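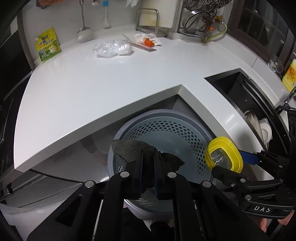

Man könne einen Menschen an seinem Spülmittelverbrauch erkennen, findet Kedir Kahsay, und wer die Flasche über Kopf halte und drücke, der wähle auch sein Auto nach der Farbe. Ich drücke seit Jahren. Zu meinem Auto habe ich geschwiegen.

Der Tag der offenen Tür bei Grandale begann auf dem Parkplatz, weil die Tür noch zu war. Um zehn sollte es losgehen, um Viertel nach zehn kam ein Mann mit Schlüsselbund, sah uns an, als hätten wir uns im Datum geirrt, und ging wieder hinein. Drinnen roch es dann nach Zitrone. Der Geruch kommt in blauen Fässern an und kostet laut Aushang mehr als alles andere in der Flasche, die Flasche eingeschlossen.

Kahsay führte unsere Gruppe durch die Mischhalle. In den Kesseln, 900 Liter jeder, drehte sich etwas, das aussah wie sehr geduldiger Honig. Gefärbt wird erst am Schluss. Grün verkaufe sich im Norden, Gelb überall, und einmal habe man es mit Violett versucht. Mehr war darüber nicht zu erfahren. Eine Frau neben mir erinnerte sich an das Violett und wollte wissen, ob noch welches da sei. Es sei keins mehr da. Sie nahm es nicht gut auf.

Interessanter, als ich zugeben möchte, war das Prüflabor. Dort werden Teller beschmutzt, und zwar nach Vorschrift. Eine Paste aus Fett, Mehl und Eigelb wird abgewogen, aufgestrichen, getrocknet und anschließend von Hand abgewaschen, bis der Schaum im Becken zusammenfällt. Dann zählt man die Teller. Das Hausmittel schaffte an diesem Vormittag 55, das günstige Vergleichsprodukt deutlich weniger, und was in dessen Becken schwamm, durfte man nicht fotografieren. Im Labor waren an dem Tag zwei Leute beschäftigt, und ich habe selten jemanden so ernst abwaschen sehen. Auf meine Frage, ob sie zu Hause eine Spülmaschine hätten, nickten beide.

Dass Schaum mit Sauberkeit wenig zu tun hat, lernten wir auch. Die Kundschaft wolle ihn eben, also bekomme sie ihn. Man hat schon schlechtere Begründungen für ein Industrieprodukt gehört -- meistens von den Herstellern selbst.

Die Abfüllung war dann der Teil, auf den die Kinder gewartet hatten. 80 Flaschen pro Minute, alle mit 500 Millilitern, und ab und zu eine, die umfällt. Auf die umgefallenen wurde gejubelt. Ein Junge stand noch dort, als wir längst bei den Paletten waren, und musste von seiner Großmutter mit dem Hinweis auf Bratwurst gelöst werden.

Zur Bratwurst ist zu sagen, dass es sie gab. Der Stand gehörte Benmoussa, dem Partyservice aus dem Nachbarort, der daneben auch sehr gute gefüllte Teigtaschen verkaufte, an denen die Schlange aus unerklärlichen Gründen vorbeilief. Ich habe vier gegessen. Das Geschirr war aus Pappe. In einem Werk für Spülmittel hätte ich mir da mehr Selbstvertrauen gewünscht.

Im Hof hielt Jad Tannous von der Geschäftsleitung eine Rede über die neue Nachfüllstation. Man bringt die leere Flasche mit, stellt sie unter einen Hahn und zahlt an der Pforte. Ab Oktober soll das immer nachmittags gehen. Die Vorführung zog sich ein wenig, der Hahn gab zunächst nur Luft ab und danach alles auf einmal. Tannous trug es mit Fassung und am Ärmel.

Zum Abschied bekam jeder eine Probeflasche und eine Karte mit der Dosierempfehlung: ein Teelöffel auf fünf Liter Wasser. Ich habe es am selben Abend versucht, mit Teelöffel, und die Auflaufform wurde sauber. Die Pfanne habe ich danach wieder auf meine Art gespült. Wer nächstes Jahr hinwill, nimmt besser den Bus, der Parkplatz hat nur eine Ausfahrt, und vor der stand bis halb fünf der Bratwurstwagen.

Abgelegt unter: Ausflüge & Werksbesuche, Haushalt, Umland
Zuletzt aktualisiert: 19. Sep. 2020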